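Home Stories Poems Authors Archive Contact

The Gray Bin
by Zdislava Trnka

My uncle left me the key of his workshop in Brisia, and nothing more. I went there in October, when the rain had stopped, and I wanted to finish everything in one afternoon.

The bin was on the table. I knew it at once. When I was small it seemed to me as big as a boat, and I was not allowed to put my hands in it. Uncle kept the blocks there, the red and the green, and in the evening he moved them from one place to another and said nothing. My mother believed he was making a plan of a house. My aunt believed he was only tired of people.

I looked for the notebook first. It was in the drawer, under old bills from Tannous, and it had 229 pages. On every page there was a small drawing of the blocks, with one word below it. "Bridge." "Market." "Her street."

I turned the pages slowly until I came to the last drawing. It had one green block alone, far from the others, and the word was my name.

I sat down on his chair. For a long time I listened to the cars on the Goneck road. Then I took a pencil, found a clean page at the end, and began to draw what was in the bin, the way he did it. 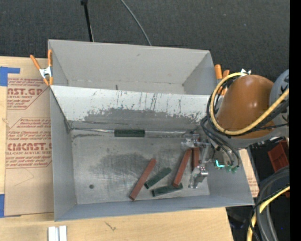 The Second Evening

I came back the next day with bread and a lamp. The pencil was still on the chair. I had not yet written the word.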